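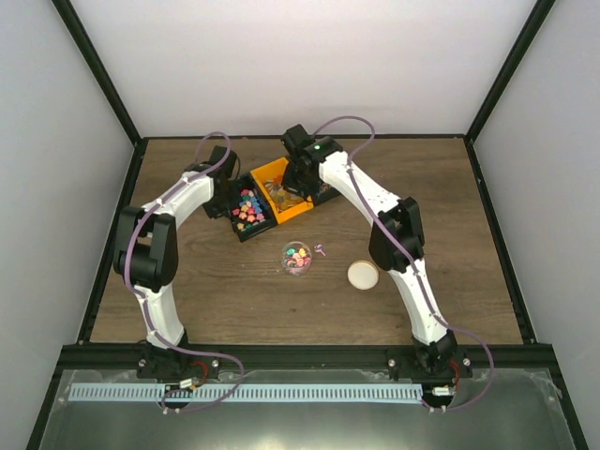 4. Operating rules for bimanual collection

4.1 Scope

The rules in this section apply to every two-arm tabletop station in the study. They were drafted by Gwynne and Tapia after the pilot phase, when the same task, recorded by different operators, gave episodes that could not be pooled. The first draft had 26 rules. Many of them repeated what the station manual already said, and these were dropped. The remaining rules fall under three headings: table setup, arm conduct, and episode labeling.

4.2 Table setup

Before a session the operator clears the work surface of anything not named on the task sheet. Small parts go in bins or trays, one kind to a compartment where the task allows it. Lids are removed before recording unless opening the container is part of the task. A lid that stays on the table is laid flat, away from both bases, and its presence is written on the sheet. We do not require fixed positions for loose objects. Subramaniam argued for a printed layout mat, and we tried one at the Flastton site, but operators spent a good deal of each reset lining things up and the resulting data varied too little to be useful for training.

Cables and tubing are checked at each end of the reach. They must be tied to the arm at intervals and must have enough slack for full extension of the elbow. Slack that falls outside the front rail is allowed. Slack that can enter the space between the grippers is not, and a session is stopped if this is seen.

4.3 Arm conduct

Only one gripper may close on a small object at a time, except where the task calls for a two-handed hold. In a two-handed hold, the arm that will steady the object makes contact first and stops. The second arm then approaches from the opposite side at reduced speed. Both grippers open before either arm retreats. Most of the damaged containers in the pilot came from one arm pulling away while the other was still closed.

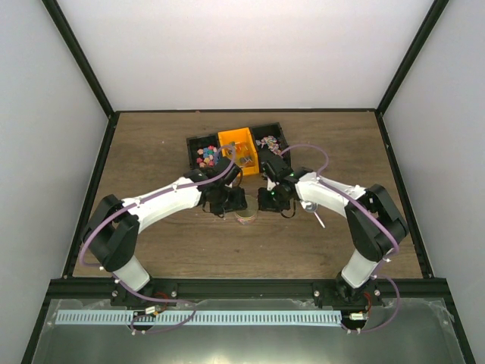

Reaching over a bin is permitted, but the gripper must clear the bin wall on the way in and on the way out. Operators are told not to push a bin with the side of a gripper to make room. If a bin has to be moved, the episode ends and the move is made by hand – with the arms in the hold state and the enclosure open.

4.4 Episode labeling

Each episode gets one of 2 outcome labels, complete or incomplete. We considered a third label for partial success and decided against it. In a trial set of 104 episodes, Alipour and Yensuk labeled independently and disagreed on 20, and nearly all of the disagreements involved the partial label. Dropped objects are noted in the comment field and do not change the outcome if the object was recovered and the task finished.

Labels are entered before the next reset. An operator may not relabel an episode later; corrections are made by the reviewer and both values are kept in the log.

4.5 Departures from the rules

A departure is any action that breaks a rule in 4.2 or 4.3 – whether or not something went wrong as a result. Episodes with a departure are kept in the raw archive and left out of the training split. The operator records the rule number and a short note in plain words. We ask for the note even when the cause seems obvious, as several of the changes to the draft came from reading these notes side by side.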